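Search this blog
Search
Type and press enter

Folding on the long table

When I moved to Mellton I had one suitcase and a very small amount of clothes, and I folded them on the bed. I think most people do this. You take the clean washing, you put it on the bed, and then it is evening and you are tired, and the washing goes to the chair. In the morning you dress from the chair. I lived in this way for four years and did not consider it a problem until my back began to hurt, and Kirsten Mikkelsen, who lives below me and used to work in a hotel, looked at me bending over the mattress and told me that a bed is for sleeping.

In the hotel in Urnach where she worked they folded everything standing up. The tables there were 83 centimetres high, and she remembers the number well, as she had to order new legs for one of them. She folded towels mostly, and at the end of the season also the clothes of the staff. She says that towels teach you nothing, because a towel has four corners and is always willing. You learn from clothes.

So now I fold on the table. It is white, long enough for several pieces at once, and it has a wall behind it so that nothing can slip down at the far side. I wash on Monday and I fold when the things are dry, which in October can take until Wednesday evening. I have written before about the drying rack (it is still squeaking, thank you to everybody who sent advice) so I will not repeat it. This post is only about the part after the rack, and mostly about small summer things, which I am at last washing for the winter box.

My first rule is one piece in the middle. The other pieces may lie at the side, in any shape they like, and they can wait. Before, I tried to make all of them flat first and fold them after, as in a factory, and I only got a table covered with flat clothes and no place for folding. With one piece in the middle you spread it properly and take the two bottom corners to the edge of the table, and pull a little so that the hem becomes straight. The red one likes this very much. The green shorts wait behind.

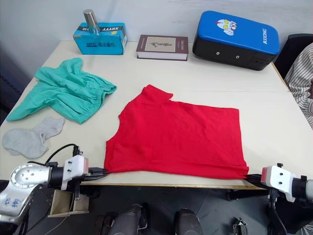

Why I begin with the hem

In all the instructions I have read, they tell you to begin with the top of the garment. I tried this with patience. But the top is the complicated part, with a collar or a waistband, and there is always some corner standing up. If you begin there, you carry the problem down through the whole cloth, and at the bottom you have two hems which do not meet.

The hem is simple. It is one line. When I have the two lower corners in a good place and the hem is tight between them, the middle of the cloth follows, and I have only to stroke it once with the flat hand. A crease that goes across near the side can usually be removed from there also. If it does not go away I leave it. I do not iron things for the winter box. I ironed them the first year and in May they were exactly as creased as the others.

After this it is quite ordinary:

One long side to the middle, then the other long side.
Bottom to top, one time or two times, depending on the box.
Turn it over, so the nice side looks at you.

Kirsten does the last step before the second step and says mine is wrong. We have discussed it on the stairs. I can tell you that in the box nobody will see the difference.

About colours and piles

I do not sort by colour when I fold, only when I wash. For folding I sort by trouble. Something heavy and stiff, like a work shirt, is little trouble. Light cloth is more trouble, and light cloth with elastic is the most. I begin with a middle one to get my hands warm, then I take the hard one, and at the end come the easy things when it is late and the radio programme is becoming boring.

The socks I keep for the very end. This is my weakness, I know it. They lie on the corner of the table, sometimes one alone, and look at me. 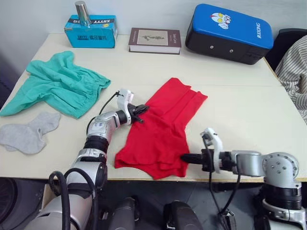 Red in the middle, green waiting at the left, and one grey sock at the corner.

I should say something about the back of the table, as a reader who signs as "Ulano" wrote to me last time and asked why I do not clear it before I begin. (Thank you, Ulano, I read all the comments, also the long ones.) The blue cardboard box stays there, with the shiny metal cylinder standing on it, and next to it the brown hardcover book, and to the right the blue and black case with the cartoon face on top. I did clear them away in the beginning. I carried everything to another room, folded for half an hour, and carried everything back. It was more work than the folding! And a table without things on it attracts new things, at least in my home, so the next day there was post and a bag of onions.

Now I have a line in my head, along the backs of those objects' places, and clothes do not go behind it. In front there is enough space. I also find that it helps my eye to have some straight edges near. When I put a folded piece next to the book I see at once if my rectangle is a rectangle or something more free. The book is a good size for it. I fold the small summer things until they are not much bigger than the cover, and then they go in the winter box in two rows.

The chair at the right end of the table has a job too. On it hangs the striped thing, white with thin dark stripes, which will be folded last or perhaps hung up, I never decide. It slides from the chair onto the side of the table and I push it back. Þórarinn Kirkegaard, with whom I take the Number 4 bus, has a theory that every home has one garment which is never put away, and that it should be left in peace. He has a raincoat.

The waistband question

Now the difficult part. The green shorts are of a soft and light cloth, and the top is gathered with elastic. When you lay them down the waistband pulls itself together and makes small ridges the whole way, and the legs, which are much wider, go in folds in all directions. You press one side flat, the other side stands up. For a long time I thought that I must stretch the elastic until it is as wide as the cloth, and fold quickly before it goes back. This is a fight and the elastic is stronger than I am.

What works for me is to lift them first. Take the waistband at one end, pick it up from the table, and let the rest hang for a moment by its own weight.
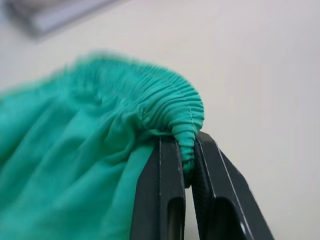 Then give one soft shake, not a big one, and lower the legs to the table before the waistband. The legs should touch first. You will see that they open by themselves if you go slowly. After this put down the waistband and leave it as narrow as it wants to be. So the shape on the table is a bit like a bell, small at the top and wide at the bottom, and this is fine. One leg over the other leg, so you have half a bell. The corner which sticks out goes in, and now it is almost a rectangle. Then bring the waistband down to the hem, and fold one more time if necessary.

I learned the part with the corner from Kirsten, and the part with the slow lowering I found alone, after a great number of bad evenings. If you have children's shorts the same method is good, only you can do the lowering with one hand.

One warning. Do not put the elastic on the outside of the last fold. It opens the package from inside, very slowly, and when you come back with the next piece the first one has sat up. I lost a whole pile in this way last week.

What I bought and what I did not buy

There is a shop by the station, Witkowska, which sells things for the household, and they have a folding board of plastic in three parts. I stood in front of it for a long time. The lady let me try it with a tea towel. It makes a very beautiful result, but you must put the garment on the board perfectly straight first, and if I could do that I would not need the board. I bought clothes pegs instead.

The only thing I have really changed is the lamp. Before, the light came from behind me and I folded in my own shadow, and on a pale table the creases are hard to see. Now it comes from the side.

I have also stopped to do it all in one evening. If there is much washing, I do until the tea is cold, and the rest may lie at the side of the table until tomorrow. Clothes on a table are not the same as clothes on a chair — you can still see each one, and you do not start to dress from them. At least I do not, or only socks.

And yes, the socks. With a pair I put one on the other, toe to toe, and fold in three, and I do not roll them into balls as the cuff becomes tired. With a single one I lay it flat, toe to the left, and wait for the partner to come from the next wash. I give it three Mondays. Then it becomes a cloth for shoes.
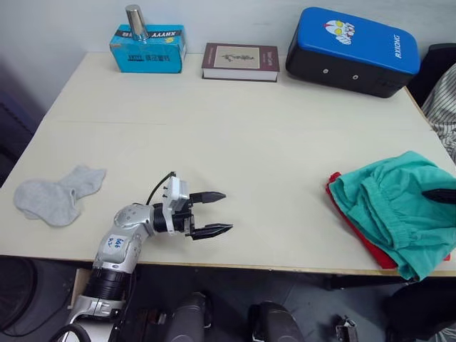
The grey sock at the front left. Behind: the box, the book, the case.

This week I must still do the towels and two pillowcases, and the winter box needs a new lid as the old one has cracked at the side. Some of you asked for the post about how I pack the box itself, with paper between the layers or without. I will write it when the box is full. If somebody has a good way for fitted sheets, please put it in the comments. Kirsten knows one, but she does it so quickly that I cannot follow, and when I ask her to do it slower, she says that slower it does not work.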